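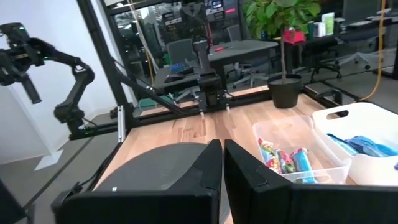

What's in this dataset?

Snack prices, mostly. Each row is one packaged snack on one shelf in one store on one visit, with the price on the tag, the size printed on the package, and whatever notes I felt like typing while standing in the aisle.

Last updated: December

avstead-snack-prices

I started this because I was sure the fruit snacks I buy had gotten smaller while the price stayed put, and I wanted to stop arguing about it from memory. Then I kept going, because once you have a spreadsheet you want to feed it! There are 1218 rows now, from five stores in Avstead, all in one CSV. If you're looking for a scientific sample of American snack pricing, this is the wrong repo. If you want a small, messy, real table to practice on (or you just like looking at what gummies cost), come on in.

What you get

prices.csv is the whole thing. stores.csv has a short code for each store and whether it's a supermarket, a corner store or a gas station. notes.txt is me rambling, and you can skip it, though the bit on coupon tags near the bottom explains some of the odd values.

The columns in prices.csv

visit: a running number, in order. I don't publish dates, only the month, and that has its own column.
month: spelled out. Sorry, sorters.
store: the code from stores.csv.
kind: candy, fruit snack, chips, cracker, bar, or other. "Other" is where the yogurt-covered pretzels live and I'm still not happy with it.
size_g: net weight in grams off the package. For multipacks it's the weight of the whole box.
pack_count: how many pouches in the box. Blank means a single.
tag_price: what the shelf tag said, in dollars, no sales tax.
sale: y or n. A yellow tag is a y. A tag that says "everyday value" is an n, and I will fight anybody over that.
note: free text, mostly empty.

You'll notice there's no brand column. I had one early on and spelled everything three different ways, so I pulled it. I may bring it back when I have the patience for a cleanup pass.

How I collected it

On foot, during my normal shopping, usually between 5 and 6 in the evening. I carried a clipboard for the first few weeks and then switched to Planness, the little list app, since it exports to CSV and works with one thumb. If a tag was missing I skipped the item. I didn't ask staff for prices, and I didn't use the price from the register even when I bought the thing.

Things that are wrong with it

The gas station is badly underrepresented. It has a tiny snack aisle and I don't drive much.

I like fruit snacks, so there are way too many fruit snacks. Please don't average across kinds and tell people that's what a snack costs in Avstead.

In the early rows I sometimes typed ounces into size_g. I fixed every one I could find by flagging anything under 30 grams and checking it by hand, but a few real packages are that small (Halloween minis, mainly), so don't just delete the low values. Anything I wasn't sure of has "size?" in the note column.

Gyamfi Market changed its tags partway through and began printing the unit price bigger than the actual price. I caught myself copying the wrong number twice. There may be a third one in there.

Also, the Huteck store closed its upstairs for a remodel and moved the snacks next to the pet food, and the selection got thinner for a while. That dip is real.

Using it

Any spreadsheet program will open it. For price per 100 grams, divide tag_price by size_g and multiply by 100, and drop the blank sizes first or you'll get a screen full of errors. I don't ship that as a column because I kept forgetting to update it.

If you're teaching with it, the first 200 rows make a decent warm-up. They have the most typos, which is kind of the point of a warm-up.

License and fixes

Do what you like with it, and a mention is nice. If you spot a bad row, open an issue with the visit number and the store code and I'll go look at my original export. New rows from other people are a maybe. I'd want them in a separate file so my bad habits and yours stay apart.

To do

Bring back brand. Split "bar" into granola and candy. Decide what on earth to do with buy-one-get-one tags.

Related
avstead-coffee-prices
avstead-laundromat-hours
Cleaning grocery data in a plain spreadsheet
Why my unit prices didn't match the shelf

Contact: open an issue | © the avstead-snack-prices author | Back to top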